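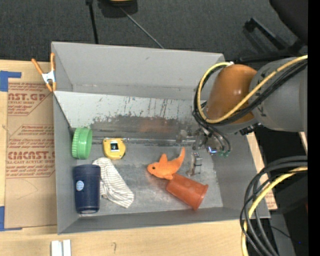

Bin work at the Saarinen bench, with the orange fish among the sorting items.

Planning for next year's equipment: what we'd like, what we need, and what it will cost to plug in

It's that time again, friends, when the days in Zutstead get short and the spreadsheets get long. Abrehet Chala has asked everyone who works with the arms to send her their equipment wishes before the December planning meeting, and I promised I'd use my corner of the newsletter to explain how we're going about it this year, partly so that you'll know what to write down and partly so that she gets fewer emails from me.

Last year, as many of you will remember, we bought things in the order people asked for them. It was friendly and it was quick, and it left us in spring with a lovely new arm on a pallet and no money for the mount, the cables or the second set of gripper fingers. The arm sat there until summer. I walked past it every morning with my coffee and felt bad.

So this time we're planning by bench. Each bench gets one page, and on that page goes everything the bench needs to run for the whole year – the arm if it needs one, yes, but also the fingers, the spare cables, the bin, the clamps, the tape, and the odds and ends that go into the bin to be picked up. Those last items are easy to forget and they do add up. A cup, a tumbler, a tape measure, a striped cloth and a plush fish are hardly going to sink us, but please write them down anyway. If your bench works with soft things as well as hard ones, say so, as it changes which fingers we should be pricing.

Raimo Partanen has been through the receipts for the Saarinen bench as a trial run, bless him, and the part that surprised us both was the small stuff. Parts that wear out or wander off came to $1741 over the year, and not a cent of it had been planned for. He has suggested that every bench page carry a line for wear and replacement, set at 10 percent of the price of the arm, and I think that's a sensible place to start. If you believe your bench is harder on its gear than that, come and argue your case. Raimo enjoys it.

On the larger question of whether to go on with Fladodo for arms or move to Cernard, we have a quote from each and haven't decided. Fladodo is the one we know, and our spare parts fit. Cernard costs less up front, but we'd be keeping two sets of spares on the shelf, and training takes time out of everybody's week. Abrehet would like to hear from the people who have their hands on the equipment every day, so please don't leave it to the loudest two or three of us (I include myself).

A few practical notes. Prices should include shipping. Anything with a lead time over 30 days needs to be marked, so we can order it first. If you want to share a piece of equipment with another bench, put it on both pages with a note and we'll sort it out between us. And do look in the storage room before asking for clamps! There is a whole drawer of them, second from the bottom, the one that sticks.

Blank pages are in the tray outside Abrehet's office. She'll be in the kitchen at 10:30 most mornings for anyone who'd like to talk a number over before committing it to paper, and I'll usually be there too, near the cookies.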